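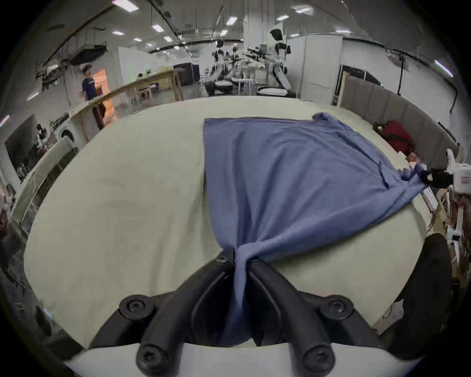 Two grippers take hold of a blue cloth on the practice floor at Gastum. Behind the table, a pair of humanoid robots at their stations.

The Fold, Taught by Hand

8 min read

Mpho Coetzee can fold a bath towel without looking at it, and for most of her working life no one cared. She learned at Gastum, a commercial laundry that takes in sheets and towels from hotels up and down the county, and she was fast, and that was that. Now people come over to her table to ask how she does it!

I spent two days at Gastum this winter, and I came home wanting to tell everybody I know about corners. Corners are the whole game. Pinch a cloth in the wrong spot and it bunches and twists; find the two corners that belong together, pull, and suddenly you have a straight edge to work from. Coetzee does this in a blink. A machine has to be shown, over and over, on every kind of fabric the laundry handles.

So the folders are doing the showing. Since August, each of them has spent part of the week on the practice floor, working with hand-held grippers that record every grab and tug. The recordings go to Druso, the software team down the hall, and from there into the robots.

"The first day I felt like I was wearing oven mitts," Coetzee told me. "I dropped everything. Then I slowed down and started thinking about what my thumbs do, and I had never thought about my thumbs in my life."

The laundry has 14 folders on staff, and I asked several of them the obvious question. Souad Lamrani had the bluntest answer. She worries, yes. She also has a bad shoulder from years of wringing king-size sheets into line, and she would happily hand those over tomorrow. What she wants in return is in writing: a pay step for training hours, which the folders got this fall, and first pick of the new floor jobs, which they are still arguing about with management.

Zachary Turcotte runs the shift, and he's as giddy about the project as I am, though he keeps his numbers modest. His target is 100 good folds in a row from a robot, on plain towels only. Fitted sheets? He laughed and walked me over to the coffee machine.

What struck me most was the talk. Folding used to be quiet work — radio on, heads down. On the practice floor people stop each other mid-towel. Shewit Gebru flips hers at the halfway point and Lamrani thinks that's a waste of a motion, and they have been going back and forth on it for weeks. The Druso engineers want both versions, so both get recorded.

Coetzee is up to 1,000 recorded folds. She has started teaching the new hires as well, using the same slow version she worked out for the grippers, and she says they pick it up quicker than she did.

Related
Night Shift at the Jacobs Bakery
Plulolo and the Warehouse That Learned to Wait
Teodor Chmielewska on Repairing What Repairs Us

Contact us | © December 2018 | Back to top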